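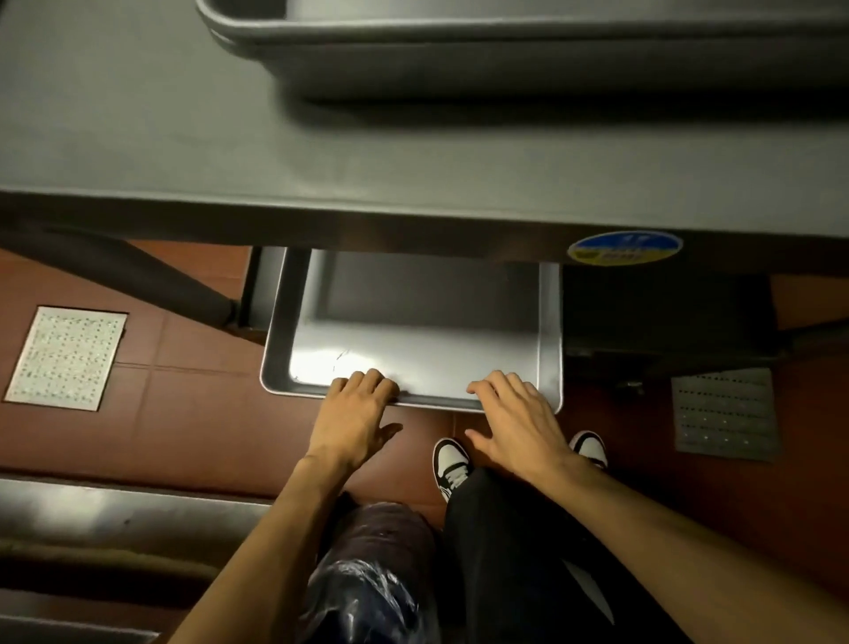 Holwood Street kitchen, monthly fire and hygiene check, April
Checked by: Corina Surdu
Copy to: Viorica Hodoroagă, Anghel Catering

1. Exits and walkways
Rear door opens fully — OK
Corridor to loading bay clear — NO. Flour sacks stacked on the left side. Moved during the visit. Second month in a row.
Exit sign lit — OK

2. Fire equipment
Extinguisher by fryer, gauge in green — OK
Fire blanket in holder — OK, but the holder is loose on the wall. One screw missing.
Hood filters clean — PARTLY. Two on the fryer side need to be soaked again.

3. Cold storage
Walk-in at or below 40 F — OK, read 38 F at 7:15 a.m.
Door seal — worn at the bottom corner. Part ordered from Britater, order 1238.
Raw meat below ready-to-eat food — OK
Date labels — three tubs of stock with no label, thrown out.

4. Worktables and trays
Legs steady, feet level — OK
Trays slide in and out without catching — OK
Surfaces free of rust and deep gouges — OK. Light scratches are allowed as long as they wash clean.
Floor under tables swept — NO. Crumbs along the back wall.

5. Gas and electrical
Shutoff valve can be reached — OK
Cords and plugs — mixer cord is taped near the plug. Take it out of use until the cord is replaced. Asset tag 394.
Panel cover closed — OK

6. Hand washing
Soap and towels at both sinks — OK
Hot water — OK at the front sink, slow at the back. Onusach Plumbing has been called, job 224.

Items 1 and 5 to be fixed before the next check. Viorica to sign off on the mixer.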